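Final Report — Labels for a Small Print Show
Faustine Huet, Museum Practice 2
Partner: Perrine Bodin

What we set out to do. Rewrite the wall labels for the Royer print collection, 56 woodcuts and etchings, most of them by Mieczysław Wasilewska. Old labels ran long. One had a full paragraph on paper mills before it got to the print.

Method. Picked 35 prints. Wrote two labels for each, a short one (title, date, one sentence) and a longer one with something about how the print was made. Perrine did the etchings, I did the woodcuts. Hung them in the Besari hallway for five days and switched the labels at noon. Visitors filled out a card on the way out.

Cards were the weak point. People wrote "nice" and left. We changed the question on day two to "which print would you tell a friend about?" and got real answers after that, but it means day one can't be compared with teh rest. Left it out of the totals.
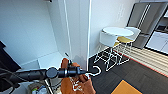

Fig. 1. Orange garment with white graphic, on a white hanger.

Results. Longer labels won for the woodcuts, no clear difference for the etchings. The harbor series got named most under both versions — probably the size, they are the biggest sheets in the show. Several people asked what "state" means (second state, third state). We used it in nine labels and explained it in none. Fixed now.

Problems. Dates. The Royer catalog and the penciled notes on the backs dont agree for the early woodcuts. Ms. Riviere said to go with the pencil and mark it with a question mark, so we did.

Still to do: large type versions, proofread the etching labels again, return the frames to Felent before September.

Thanks to Capucine Riviere and Nadège Le Goff for reading drafts.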